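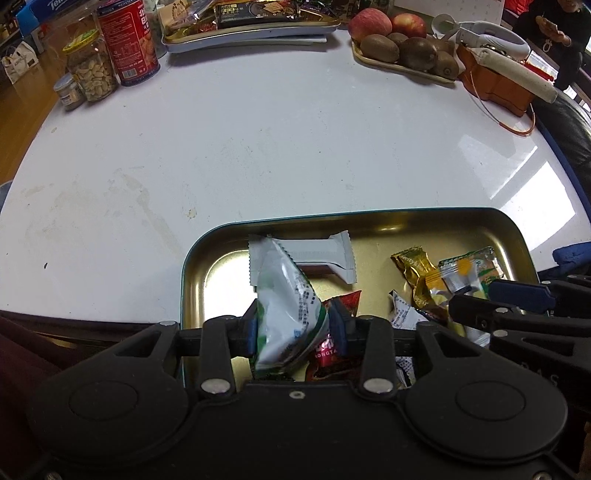

Snack packet over the gold tray, white table.

September 20, 2020

Notes for the Damthorpe area page. Callum asked me to finish the part about nature and walking before Pentti reads everything.

I walked the path from Damthorpe to Brumham again, this time from the river side. The sign at the car park says 7 km. My own track gave a little less, but I started after the bridge, so I keep the number of the sign. The wood is mostly oak and beech, with some old holly near the stream. In the draft I wrote "native forest". Dorian says a part of it was planted, so I changed it to "mixed woodland".

Birds: I heard a woodpecker and saw 2 herons at the weir. The list from Cosmin is from April and has many more, I will use his and say it is for spring.

The hill is 130 m at the top. The old leaflet says 400, which must be feet, and even then it does not fit very well. To check on the map.

Market: still open in the mornings, vegetables, honey, bread. The Tatlı stall has moved next to the chapel. Please correct this on the sketch map, Iulian, it is still drawn by the school.

Not done yet:

- bus times to Brumham (the page at the stop was torn)
- is the lower path closed in winter? Two people gave me different answers
- spelling of the stream name, one "l" or two

Draft is in the shared folder, second version. The first one can be deleted.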